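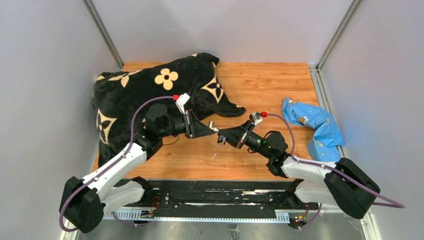 Notes on the two-arm cell, 2020-01-13

I keep a paper notebook next to the cell and every so often I type it up. This one covers the last stretch of upkeep on Plemorent, the soft goods cell. Most of it is cable work, some of it is camera work, and there is a bit at the end on cleaning.

For anyone new to the blog, Plemorent is two small white and black arms bolted to one black rail along the front, with a wood-grain work surface behind them and gray walls around the other three sides. Each arm has a gripper and a wrist camera. The job is handling fabric: pick up a corner, hold it, pass it across, fold, put down. The software that drives both sides is Nidard, which I wrote about in April and won't go over again.

The cell was down for 5 working days. I had planned on fewer. The reason for the stop was a fault on the left side where the wrist camera dropped out, came back, and dropped out again. It would run fine with the arm parked. It would run fine in a slow sweep. Then it would go away in the middle of a reach toward the center and Nidard would stop both arms, as it should.

I blamed the camera first. I swapped left and right cameras and the fault stayed on the left, so the camera was fine. Then I blamed the board near the base, reseated everything on it, and got a clean hour. After that it came back. So it had to be the cable, and I had spent a day and a half on the two parts that are easy to reach.

The camera cables are the purple ones. They leave the camera at a red connector, run back along the white links, go past the elbow and down to the front. The weak place is the elbow. When the arm stretches out to the middle, the cable needs slack there, and when the arm folds back, that slack has to go somewhere. If you tie it down tight it pulls on the connector. If you leave it long it hangs over the work and catches on whatever you are folding.

On the left arm I had tied it too tight. I had put a tie just past the wrist, close to the connector, thinking it would protect the plug. What it did was make the plug take all the bending whenever the wrist rolled. I pulled the cable off and flexed it by hand with a meter on it and found one conductor opening up right at the back of the plug body. The jacket looked perfect.

New cable is from Zitimell, same type as before, cut to order. I asked for 312 mm more than the straight run, and that is the length I would order again. The first set I had made up was 300 over and it was a little short once it went around the elbow joint. Twelve millimeters sounds like nothing. At full stretch it was the whole margin.

The way I route them now:

Start at the camera, with the arm parked. Plug in, and leave an open curve between the plug and the first tie. The curve should be loose enough that you can roll the wrist through its full travel by hand and never see the plug move.

First tie goes on the white upper link, well back from the wrist. Snug, and you should still be able to slide the cable through it with a firm pull.

At the elbow, no tie at all. Let the cable make its loop around the black cover on the outside. I tried a clip on the cover for a while and it only moved the bending point to the clip.

Come down to the base and fix it properly there, to something that doesn't move. From that point on you can tie as tight as you like.

Then power up and jog each joint to both ends of its travel, one at a time, watching the cable and ignoring the arm. Then do the two-arm move, since that is where they get in each other's way.

For the two-arm check I use the same move every time. A big black plush piece with beige flowers goes on the left side of the surface, and both grippers go in and meet at the corner of it near the middle. It is a good test. The plush is heavy enough to drag, it is black, which the cameras dislike, and the reach puts both elbows about as far out as they go in normal work. A blue printed cloth stays on the right so there is something on that side for a low cable to snag on. If the cables survive a set of those, they will survive the folding jobs.

I run the move 8 times slow with a hand on the stop, then at normal speed. If I hear anything rub, I stop and look.

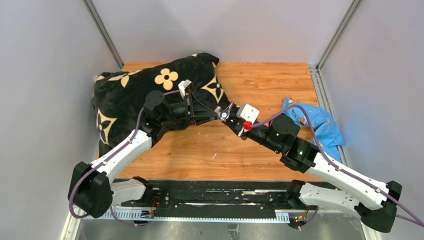
Why not run the camera cables inside the arm, a reader asked under the last post, and skip the loops altogether? The same comment went on to say that outside cables are always the first thing to fail, and that tidying them is a job you end up doing forever.

I agree with the second part. The first part I looked into. There is a channel through these arms, and it already carries the joint wiring. The camera plug won't pass through the narrow section at the wrist, so you would have to cut the plug off, feed the cable, and put a new plug on inside the cell. I can do that, but then a failed cable means taking the wrist apart. With the cable outside I can change one while my coffee is still warm enough to drink. For a cell that I look after alone, that wins. If I had a dozen of them running all night I might feel differently.

I also looked at a braided sleeve over the outside run. It did stop the cable from snagging. It also made it stiff, and the loop at the elbow stopped opening and closing smoothly and started to kick out sideways. I took it off again.

While everything was apart I did the grippers. The fingers come down to a narrow tip and that tip has to meet its partner squarely or the fabric creeps out. Fabric is forgiving in a lot of ways, but a thin hem held by misaligned fingers will walk out of the grip a little on every pass. I close the gripper on a strip of paper and pull. If it tears, good. If it slides on one side, I loosen the finger, shim it, and try again. The right gripper was fine. The left one needed a shim, which may be from all the times I leaned on it while looking for the camera fault.

There is a Sabbagh torque driver in the drawer and I used it for every finger screw and every screw on the camera mounts. I used to do these by feel. Two of the camera mount screws had worked loose, and I would have sworn I had tightened them.

Loose camera mounts mean a new camera calibration. It has to be done with the mounts tight, the cable in its final place and the arms warmed up, in that order. I have done it in other orders and had to repeat it. The cable counts, by the way. A tight cable pulls the camera module slightly, enough to see in the numbers, and then you calibrate the pull in along with everything else. Both sides came out well this time and the left came out better than it has since I built the cell.

The boards at the front, one by each base, are the thing I like least about the current setup. They are small and open, with thin wires going to them, and they sit right where I put my hands when I load fabric. I have brushed a wire off the left one before. A cover is drawn and I will print it when I have settled where the screw holes go. The one thing I want to keep visible is the lights. Being able to glance down and see a board is alive saves a lot of guessing, so the cover will get a window or be made in clear.

Cleaning. Plush sheds. The fibers collect in the slots of the aluminum rail on the right, in the corners where the walls meet the surface, and worst of all around the base joints. I vacuum the rails with a brush nozzle and go around the joints with a soft dry paintbrush. No compressed air. I did that once and drove lint into a place I then had to open up. The camera lenses get a wipe with a lens cloth before every calibration and otherwise whenever I am in there.

The wood-grain surface gets a damp cloth and time to dry before anything goes back on it. I get asked why it isn't a plain gray board. I had gray, and the light cloths disappeared against it in the camera view. Segmentation on the wood is better for nearly everything I fold except tan towels, so I don't fold tan towels.

The black mounting beam has scraped paint in several places. That is from moving the arms along it while I worked out the spacing. It doesn't affect anything. I check the bolts that hold the bases to it and put a paint marker line across each one, so that a turned bolt shows up at a glance.

Since putting it all back together it has done more than 300 of the two-arm moves with no camera dropouts on either side. The old cable is hanging on a nail by the door with a tag on it. I want to cut the plug open and see the break before I throw it out.

Next on the list are the board covers, and a spare Zitimell cable for each side so I am not waiting on a delivery again. I also want Nidard to log which camera dropped and what the joint angles were when it happened. If it had been doing that, I would have gone straight to the elbow and wrist and left the boards alone. The logging change is half written. It fills the disk too fast at the moment, so it is turned off until I sort that out.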